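Call for Participants: Home Interiors and Sleep Diary Study

Tametti is looking for adults who want to take part in a diary study about how people use their homes in the evening, and how they sleep after it. The study is prepared together with Priren, who will do the translation of the diaries, and it is led by Heriberto Apaza.

We want to learn from ordinary evenings. When do you turn off the big light and take the small one? In which room do you read your messages for the last time? Do you go to bed in a room where you also work? We have read many answers of people who were asked such things months later, and the memory is not very exact. For this reason we ask you to write a little every evening.
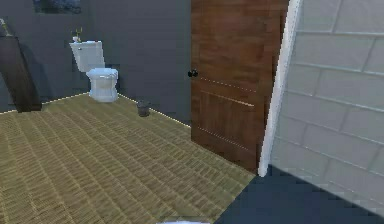 Who can take part

You can apply if you are 18 or older, if you have lived at your present address since June or longer, and if you can write in English, Spanish or Italian. Your English does not need to be perfect. Mine is also not.

You may live alone, with family or with roommates. Two persons from the same home can take part, but each one must send a separate application and keep a separate diary.

We can not accept persons who work night shifts at this moment, and also not parents of a baby under six months. We hope to make another study for these groups later.

What you will do

First you fill in a questionnaire on the Doltusance website. It asks about your home, your usual hours and the noise from outside. Then you keep the diary for four weeks. Each evening you answer five short questions before bed, and in the morning you answer 2 more. If you forget one evening, please leave it empty and do not fill it in the next day.

At the end there is a talk by telephone with one of our team. It lasts less than one hour and you choose the time.

Many of the questions are about light. We ask which lamps are on, how strong they are, and if you can see the street light from your bed. There are also some questions about the furniture and the color of the walls in the room where you spend the last hour of the day.
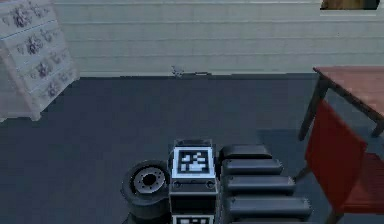

Do I have to send photos of my home?
Photos are optional, and your payment is the same without them. If you send some, please take away letters, family portraits and anything with your name on it.

What you receive

There are 254 places in the study. Participants who complete the diary and the telephone talk receive a gift card by e-mail. If you stop before the end, you receive a part of it, according to the weeks you have finished. You do not have to tell us the reason why you stop.

Your diary is saved under a number. Only Heriberto and one assistant can connect this number with your name.

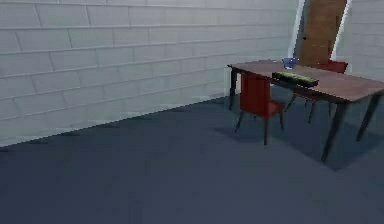
The list with the names is kept for 1095 days and then it is deleted. The diaries without names stay longer, so that other researchers can compare them with later studies. You can ask us to remove your diary until the telephone talk is done.

How to apply

Write to the study office at Tametti, Lavoie Building, with the reference 2729 in the subject line. Please tell us your age, your language and the hours when we can call you. Applications are open until August 12, 2022, and we answer every message, also when the places are already full.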